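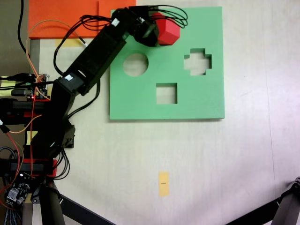
Policy lets go of the block too early and I can't tell if it's vision or control

Posted 28 June 2022 by gripless_in_garage

Hi all. I'm training a small imitation policy on a desktop arm for a shape sorter task: pick up a foam block, carry it over the green board, drop it in the matching hole. I have 143 demos, recorded with Collow, and I'm running the arm through Zellent with 6 joints plus the gripper. The pickup is fine! But when I run the policy it keeps opening the gripper before the block is over its hole, usually near the edge of the board. Training loss looks great, so I'm a bit lost.
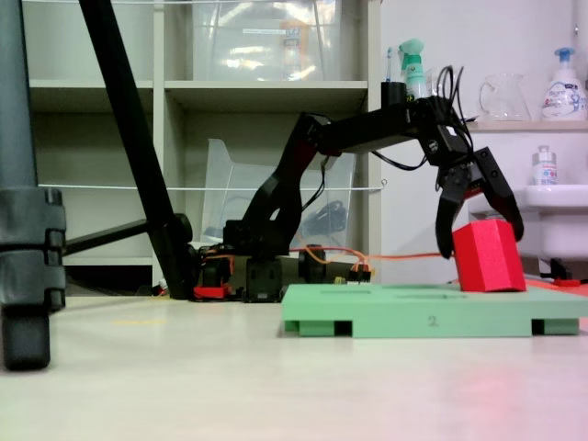
I have 2 cameras, one from the side and one looking down at the table. The policy predicts a chunk of 100 steps and plays the whole thing before it looks again. I've tried more training (no change) and slowing the arm down (worse). Should I just record more demos?

butterbean_ctrl

Don't record anything yet. Playing the full chunk with no new look is what I'd change first, and it's one line in the Zellent config. Run the first 20 or so steps, throw the rest away, predict again. When the arm lags a little behind the commands, the gripper command still fires on schedule, so you get a release in the wrong spot.

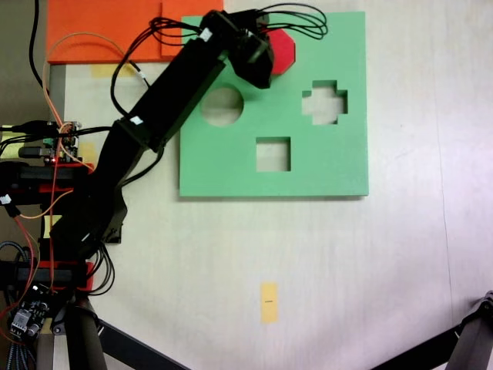 Also plot commanded against measured joint positions for one bad run. If the shoulder is trailing when the gripper opens, you have your answer, and it's control. If they line up nicely, then go look at the cameras. And check your timestamps – I once lost most of a December to a top camera stream that was late the whole time.

haslinger_fan

just use Haslinger, it has a planner built in and you don't need demos

mostly_offsets

A planner still needs to know where the hole is, so I wouldn't switch over this. One more thing to try: replay a recorded demo open loop, no policy at all, with the board in the same place.

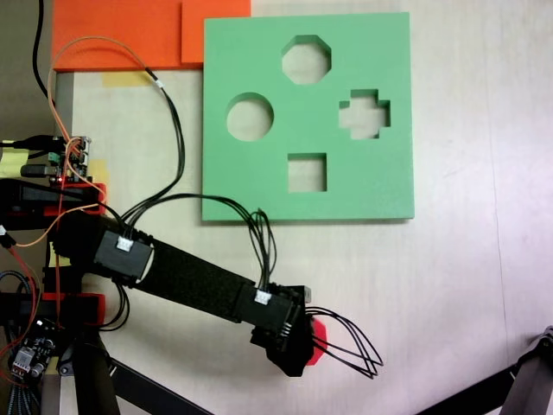

If the replay misses too, your calibration has moved since you recorded. Mine did that after I swapped a servo and forgot to redo the zero offsets (Grendetti has a script for it, takes a couple of minutes). If the replay lands fine, do what butterbean said and shorten the chunk.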